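Prukico Tabletop Practice Set, Office Stamping Edition
By Wevard

Home > Robot Practice > Tabletop Sets > Office Stamping

Item 103
Availability: Download, with printed rule book mailed separately
Page updated Apr 2, 2021

If you've ever tried to compare one arm's results with another's and found that the two teams had quietly set their tables up in different ways, you already know why we made this one (and why it took us so long!). The Office Stamping Edition is a simulated desk task with a written set of rules to go along with it, so that a run made in your lab can be read fairly by people in somebody else's.

The objects are the sort of thing you'd find by any mail counter: four rubber stamps with knobs in blue, green, red and yellow, a green ink pad, a stamp pad case, and a few boxes and flat items that make the arm think a little harder about where it's going. We had great fun picking them, and we've kept the small, fiddly shapes in on purpose.

Office Stamping Edition, with the gripper over the table 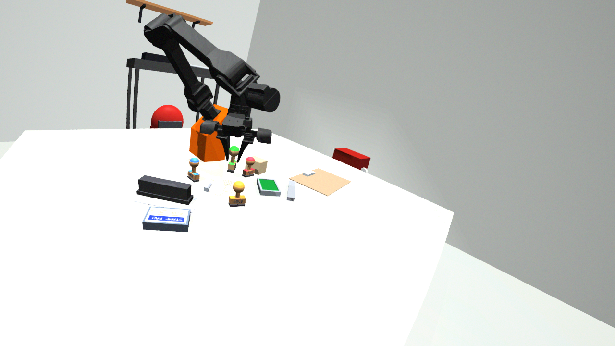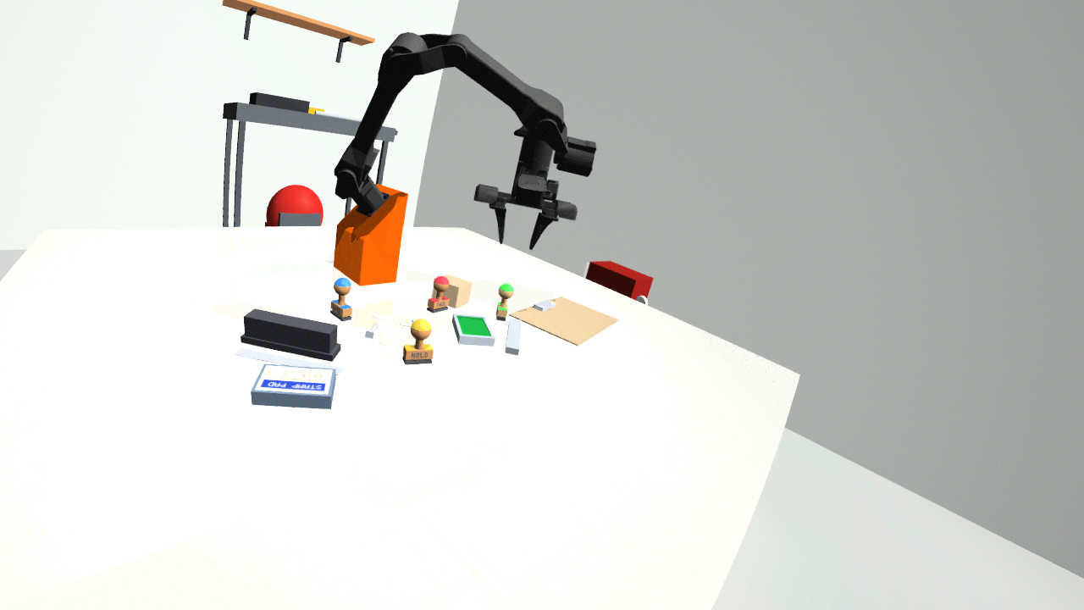

The rule book runs to 17 pages and we do hope you'll read all of it before your first scored run, though we know how these things go. If you're short of time, please start with the section on approach and clearance. It asks that the fingers be open before they come down among the stamps, that every approach begin from a height you've written down ahead of time, and that a stamp be lifted clear of its neighbors before any sideways travel. A touch on a neighboring stamp goes in the log even when nothing tips over.

Starting positions matter just as much. The set comes with 13 layouts, each with its own number, and we ask you to report the number alongside your score. You're very welcome to make up layouts of your own (please do, and send them to us!), but keep those runs in a separate table so they don't get mixed in with the standard ones.

A full scored series is 260 runs. Failed runs stay in the count, and so do the ones you stopped by hand, with a word or two about why you stopped. Changing the grip settings partway through means starting the series over. We've had some grumbling on that point, and we do understand it, but we've kept the rule.

One more thing, and it's dear to our hearts. A good score in simulation doesn't clear an arm for work beside people. Do your own risk assessment for the real cell, check your stops and speed limits there, and treat the first runs on real hardware as brand new ones.

What you get
Scene files and object models
Numbered layouts
Rule book, printed and as a file
Blank run log

Goes well with
Lai Run Log Reader
Rindov Layout Editor

Questions about the rules are always welcome, long ones included. Use the contact form and put the item number in the subject line.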